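Bukedside bench arm, maintenance meeting, Mon 6 August

Chair: Nkrumah Kpodo. Apologies from the Antwi side. Notes from last time accepted with no changes.

## 1. Wrist and base servos

The wrist servo was swapped for the Guvico spare. It has done 148 cycles since and holds its angle. The base servo still hums when parked. Agreed to leave it alone until it has run 400 cycles, then open it up.

Screws on the horizontal link were checked and two were tightened. Thread lock has been ordered from Bastetti.

## 2. Pick point and grid

The pick point was taught again after the wrist swap. The height over the start card had been set too low in the old file. The new value is 20 mm higher on approach, with a slow drop for the last part. Old file kept under the name "before wrist."

Cells are called by row letter and column number, so A1 is top left and C3 is bottom right. Nkrumah asked that everyone use these names in the log.
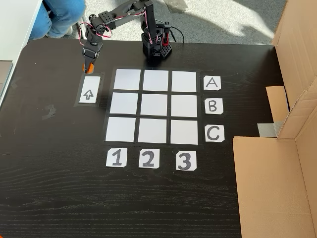 ## 3. Wiring

The red and white wires hang loose at the joints. Proposal to tie them along the links, leaving slack at each bracket. Agreed. Full sweep by hand, power off, before the next run.

## 4. Tape and cards

Black tape around the start card to be checked weekly. Replace any label that lifts. Cards stay in their present positions until all nine cells have been taught.

## Actions

- Nkrumah: tie wires, hand sweep
- Nkrumah: finish teaching rows B and C
- Antwi: quote for a second spare servo
- Full service moved to November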